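Home Opinion Food Archive

Keep the Tea Break

2 min read

Offices in Wistmont have been cutting the afternoon tea break. Tolow, where I worked until April, dropped its break to save 50 minutes a week per person. I think that was a mistake.

A break taken at a desk is a drink and more email. People stop talking to other departments, and small problems sit until they are large ones. 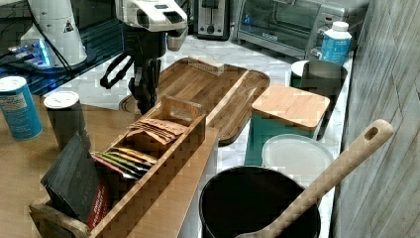
A tea organizer box and a wooden board on a marble countertop.

The cost argument is weak. Our floor spent $296 on tea and milk last year. One missed delivery to Trostov cost us $1,321, and two people who used to share a kettle could have caught it.

Some staff would prefer to leave early, and I understand that. Let them. A break should be offered and never enforced.

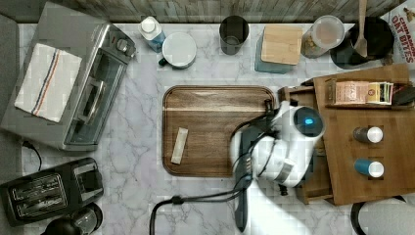 A wooden serving tray on the counter.

It doesn't need a budget line or a sign-up sheet. Pick a time, put the kettle on, and keep meetings out of that slot. Managers should come too, and leave their phones behind.

Contact | © Wistmont Opinion | Back to top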